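Ondberg Two-Tier Countertop Cap and Accessory Spinner, White

Home / Store Fixtures / Countertop Displays / Spinners

Item no. 663
Finish: white
Ships from: Prosirberg warehouse
Availability: in stock, leaves us within 3 working days

If you have ever run a small shop you know how quickly the counter fills up. First it's the card reader, then the bowl of pins, then a stack of caps that looked lovely when you put it out and by lunchtime has slid over sideways and been picked through by everybody who came in. The Ondberg two-tier spinner is our favorite answer to that stack. It stands on a round wire base that doesn't ask for much room, it goes up instead of out, and it lets people see a cap from all sides without having to dig for it.

We have carried this spinner for 5 years now, and it is one of those quiet sellers that people come back for. They buy one for the register, and then in February or so, when they are planning the spring layout, they write and ask whether we still have the same one so the two will match. We do, and they will! The shape hasn't changed in all that time, and the white is the same white.

How it is laid out

There is a slim center pole with two sets of arms on it. The lower set sits partway up and has the shorter arms, which suit lighter and smaller things: knit beanies, headbands, key fobs, little drawstring pouches, kids' caps. The upper set is at the very top, and its arms are longer and fan out like the spokes of a wheel. Every one of those upper arms turns up at the tip, so whatever you hang there has a little stop to rest against when somebody gives the rack a good spin (and somebody always does, usually somebody around four years old).

Because the top arms reach out farther than the bottom ones, the caps up high hang clear of the things below. You may want to play with this a bit. Some of our customers leave the lower tier nearly bare and treat the top as the main show. Others load the bottom with small items that cost less and keep the good caps at eye level. Both look nice, and it takes only a minute to change your mind.
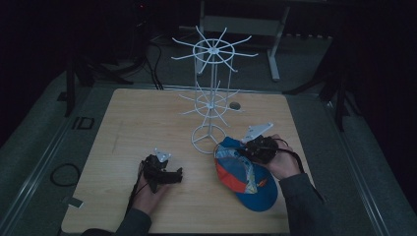 By the Ondberg Fixtures Desk, product writer and customer help

The spinner in white sits well on a pale wood top with a bit of grain showing, and that pairing is the one I'd choose for a small shop myself. White wire more or less steps back and lets the merchandise have the attention. A cap with a blue crown and a red-orange brim, like the one on the table with the spinner, has plenty of color of its own and doesn't need a loud rack competing with it. That cap has some patterned fabric on the underside too, with bits of light blue, yellow and white, and it would be a pity to keep a lining like that hidden in a pile.

So let me say a word about hanging caps, which is the thing we get asked about more than anything else. An adjustable cap with an opening at the back is the easiest. Slip the opening over the upturned tip and let the cap drop toward the pole until it settles, with the brim facing out and down. For a closed-back cap, rest the inside of the crown on the arm and let the tip sit against the sweatband. It will hold well enough for a counter, although I wouldn't put closed-back caps on a rack right next to a door that blows open all winter.

Work your way around as you load it. Hang one cap, then go straight across to the opposite arm and hang the next, and keep going like that until you are happy. A rack that has all its weight on one side will lean, and a leaning rack doesn't turn as sweetly. The same goes for selling down over a busy Saturday: when one side has emptied out, take a moment to even things up again.

What people hang on it

Caps, of course. But we also hear from bakeries that use it for tea towels with a loop, from a garden store in Skistudholm that has filled both tiers with seed packets in hanging sleeves, and from craft sellers who put out crocheted animals and bag charms. It's handy for scrunchies and for lightweight necklaces on cards. We don't suggest it for mugs, heavy belts or anything made of glass. The arms are wire, and they are meant for light goods.

If you sell at markets you will probably like how little table it takes up. The open base lets the tabletop show through, so it doesn't feel like a big block sitting in the middle of your display. Do put it on a level surface, and if your table has a cord hole or any other cutout, set the base so that the whole ring rests on solid top.

Setting it up

The spinner comes in three main parts: the base, the pole and the two hubs with their arms. Stand the base where you want it, fit the pole, slide the lower hub down to its stop and then seat the upper hub at the top. Snug everything by hand. You don't need a wrench, and a wrench is how threads get ruined. Most people are done before their coffee has cooled. Give the rack a slow turn before you load it, and if it seems to drag, loosen the top hub a touch and try again.

Care

Wipe it down with a soft, slightly damp cloth and dry it afterward. Plain dish soap is fine for fingerprints. Please skip the scouring pads and anything gritty, as white shows every scratch. Dust likes to gather where the arms meet the hubs, and an old clean paintbrush gets in there beautifully.

Price and ordering

Single spinner: $34
Extra upper hub with arms: ask us for a quote
Returns: unused, in the original box, within 5 weeks
Spare parts: available for every spinner we have sold

If you are fitting out a whole store, have a look at the Amoah wall rail as well, which comes in the same white and takes the same sort of hanging goods. Plenty of shops use the rail for their full range and keep the spinner by the register for new arrivals. We can pack both in one shipment from Prosirberg, so just mention it in the order notes and we will combine the freight before we charge you.

Questions are always welcome, even the small ones. Send us the size of your counter and a line or two on what you're hoping to hang, and we will write back and tell you whether we think this spinner is the right one or whether something else in the range would serve you better.

Related items: Amoah wall rail, white / Ondberg single-tier spinner / Ondberg sign holder for center pole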